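Gromitari two-finger handling kit: progress report to Firniteck
Prepared by Ysaline Courtois for Jacqueline Guérin, 10/01/2021

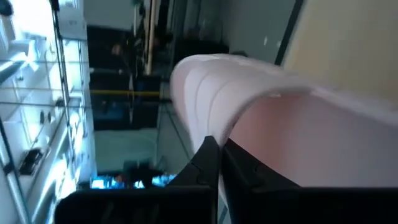 Wrist camera view, Garnstead site: pale pink and white item at the fingertips.

1. Purpose of this report

This report covers the second stage of the Gromitari kit review, which Firniteck is paying for under the small automation grant. The first stage dealt with delivery, mounting and basic safety checks. The second stage asks whether the kit can be used by ordinary staff to pick up and put down soft goods, and whether it is worth what Gromitari charges for it.

Most of the work was done at Garnstead. Fleury lent us the arm, supplied the test goods and gave us the use of their fitter for the mounting work. We are behind on one item, the written operator guide, and ahead on another, the handling runs. Spending is within the grant.

2. What the kit consists of

The kit is sold as an add-on for arms that a customer already has. In the box there is a two-finger gripper, a small camera that fixes at the wrist, a cable set, a control box and a licence for the teaching software. Two sets of fingers are supplied. The standard set is black with angled tips. The second set is longer and narrower and has stayed in its bag for most of this stage.

There is no force sensor in the fingers. The control box works out how hard it is gripping from the motor current and shows this as a bar on the screen, with a limit that the user can set. Gromitari sell a sensor pack separately. We have not bought it, and the budget for this stage does not allow for it.

3. Mounting and setting up

Mounting took longer than the sales sheet suggests. The plate supplied did not match the bolt pattern on Fleury's arm and we had to have an adapter made. Fleury's fitter cut it from stock material and charged only for his time. Gromitari have since told us that they can supply the right plate on request, but it is not listed on their order form and we would not have known to ask.

The cable run was the other problem. The camera cable is stiff near the connector and rubbed against the second joint when the arm turned fully to one side. We moved the clip further down and left more slack. The cable has given no trouble since, but the sleeve is marked and should be looked at before the next stage.

Setting up the software was straightforward. The camera is found automatically and calibration means following the prompts with the printed card that comes with the kit. We did it once at the start and again after the cable was moved. The second calibration differed slightly from the first, enough to justify doing it again any time the wrist is touched.

4. Handling runs

The plan called for 900 handling runs in this stage and all of them were completed. A run is one pick and one placement, with the operator free to guide the arm or to let the taught routine work by itself. We split the work between firm goods, which serve as a check on the basic set-up, and soft goods, where Fleury's interest lies.

Firm goods gave little to report. Small boxes and tubs were picked up reliably once the approach height had been set. The few failures came from goods placed too near the edge of the table, where the arm could not reach them squarely, and we marked the table with tape to stop that happening.

Soft goods need more care. A sheet or a soft container changes shape as the fingers close, and the place where the operator meant to take hold may have moved by the time they meet. We found three things that made a difference:

Closing speed. The factory setting is too quick for anything that gives. Halving it cut the number of goods pushed away before they were held.

Grip limit. Staff tended to set this high to be on the safe side. A high limit leaves marks on soft goods and does not hold them any better once the tips have met.

Angle of approach. Coming in straight from above works for flat goods. Curved and folded goods were better taken at a slant, with one finger inside the fold.

Large goods bring a further difficulty. Where an item is much wider than the fingers it can block a good part of the camera's view, and the picture becomes soft at such short range. In the view at the head of this report the curved item fills the centre and right of the picture, and an operator working from the screen would have little to go on for that side. The fingertips themselves are easy to find against a pale item. On dark goods this was not so, and two of our operators put pale tape on the fingers to help.

We have asked Gromitari whether the camera can be mounted further back. They say a longer bracket is being considered. We have not been given a date and have not counted on it in the plan.

5. Lighting

The camera sets its own exposure and there is no way for the user to fix it. At Garnstead there are bright shelves and much darker areas within the same view, and the camera does not cope well with both together. The shelving washes out in places, while furniture and equipment further back are hard to make out.

For guided work this is a nuisance only. The operator can look up from the screen. For taught routines it matters more, as the software compares what it sees with what it was shown, and a change in the light can be enough to make it stop and ask for help. Routines taught in the morning stopped more often when they were run late in the day. Keeping the blinds down improved matters.

We would like a manual exposure setting. Gromitari's support desk has logged the request.

6. Staff and training

Four members of staff have been through the training, all of whom had no earlier experience of robot arms. The teaching method is simple enough: the operator guides the arm through the task and the software records the movement together with the camera view. Each of them was able to record a usable pick by the end of a first session.

Recording a good one takes longer. Newcomers hesitate just before the fingers close, and the software copies the hesitation. It is possible to trim a recording afterwards, but the trimming screen is awkward and most people preferred to record again.

Comments from staff were mixed. They liked being able to see what they had recorded. They did not like the foot switch, which slides on a hard floor, and several asked for a larger stop button within reach of the left hand. We have fitted a second stop button from our own stores and put a rubber mat under the switch.

The operator guide is the late item. A draft exists for mounting, calibration and firm goods. The soft goods section was held back until the closing speed and grip settings had been agreed with Fleury, and those were settled only towards the end of the stage. We expect to send the full draft with the next invoice.

7. Faults and support

The control box lost contact with the gripper on several occasions in the first part of the stage. The cause was a loose connector at the box end, and a cable tie has dealt with it. One finger pad came away at a corner and was stuck down again with the adhesive supplied. The spare pads are still unopened.

A software update in October changed the names of some of the settings and reset the grip limit to its factory value without saying so. We noticed when an item was marked. Since then we have written the settings on a card kept with the control box, and updates are applied only between batches.

Support from Gromitari has been polite and reasonably quick on simple questions. Questions about the camera have taken longer and tend to be passed from one person to another. The printed manual is out of date in places. The online one is better.

8. Spending

The kit itself was paid for in the first stage. In this stage we have spent over 3000 pounds of the grant, mostly on staff time. The adapter and its fitting came to 400 pounds, which was not in the original budget and has been met from the line for sundries. No further money is being asked for.

The software licence falls due for renewal during the next stage. It is in the plan, but the price on Gromitari's current list is higher than the one we were quoted, and we are asking them to hold to the quotation.

9. View so far

For firm goods the kit does what it is sold to do and we would be content to recommend it now, provided the buyer checks the mounting plate before ordering. For soft goods it is usable by trained staff with the settings described in section 4. We would not yet leave it to run a taught routine on large soft goods without someone at hand.

Fleury have said they would consider a kit for their own packing room if the bracket and exposure questions are dealt with. They have made no commitment.

10. Next stage

Finish the operator guide and have it read by someone who has not used the kit.
Repeat part of the soft goods work with the longer fingers.
Try a fixed lamp beside the arm and compare the number of stops.
Inspect the camera cable and replace the sleeve if the marking has grown.
Obtain a written answer from Gromitari on the bracket, the exposure setting and the licence price.

We need a decision from Firniteck on one point. The longer fingers can be tested on the present arm, or we can wait for Fleury's second arm, which has a better reach but is in use until their busy period ends. Waiting would push the end of the next stage back. Our preference is to carry on with the present arm, and we will do so unless we hear otherwise.

Ysaline Courtois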